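A little thread for anyone collecting demonstrations with hand-held grippers in real homes. Our house rules have been rewritten so many times that I thought I'd put the current version somewhere people can argue with it. Kettle on, this may run to a few posts.

1/ Start with the room as it's lived in. Please don't tidy first! A bedside clear-up teaches very little if somebody has already squared up the rubbish into a nice row. Crumpled wrappers, films, foil, all the awkward stuff, leave it lying where it is.

2/ One item per grasp. I know it's tempting to scoop two bits of foil together (I do it at home with my own hands all the time) but the labelling gets horrible afterwards, and Rui Patrício, who checks our Tistthorpe batches, sends those straight back.
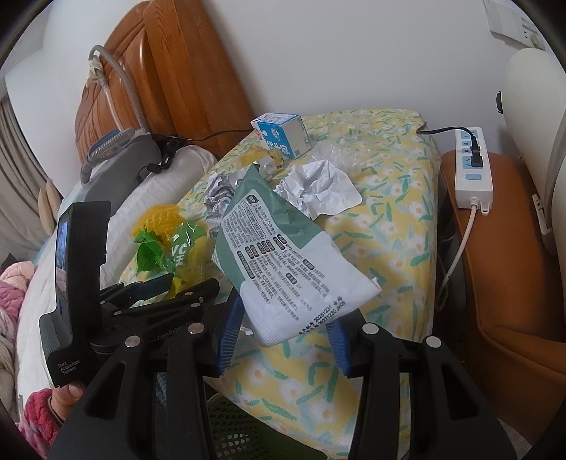
One snack bag, both pads on it, everything else left alone.

3/ Agree what counts as rubbish BEFORE you pick anything up. We had a long and quite heated chat in March over milk cartons. A carton standing on a table might be empty or might be somebody's breakfast, and you can't tell by looking. So the rule now is that you ask the person who lives there, and write the answer on the Guvarport sheet.

4/ Medical kit is a no-go area. If there's a breathing machine by the bed, the hose, the leads and the adapter all stay exactly as you found them, and the gripper's path goes round. Same for power strips. If the only route to a wrapper passes over a hose, leave the wrapper and make a note. I'd much sooner have a gap in the data.

5/ Approach slowly, close slowly, and pause for a beat before you lift. Soft things change shape as the pads come together, and that squashing is the bit we most want recorded. People rush it when they're tired, me very much included.

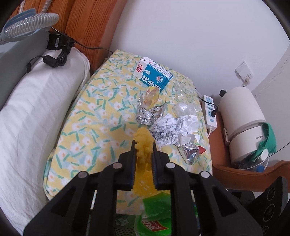

6/ Then carry it over the bin and let go properly. No flicking, no dropping from a height to save half a second. If it misses, carry on and pick it up as a new grasp. We used to delete the misses, and I do regret that. Of the 800 grasps in our last Hakim set, 63 were misses, and they've been some of the most useful recordings we have.

7/ Print is personal. Receipts, labels, anything with writing on it gets looked at by a person before the batch leaves the building. Tunodix have a blurring step that catches a lot of it, but we still go through by eye, and yes it's dull, and yes we take turns.

8/ Anyone in the home can stop the session at any moment without giving a reason, and whatever was recorded that day goes if they want it gone. Say this out loud at the door. A line on page four of a form doesn't count as telling someone.

9/ Still unsettled: how long a session should be. We've been stopping at 38 minutes, mostly out of habit, and I'd love to hear what other teams do. Replies open, be kind, I'll get to them after tea.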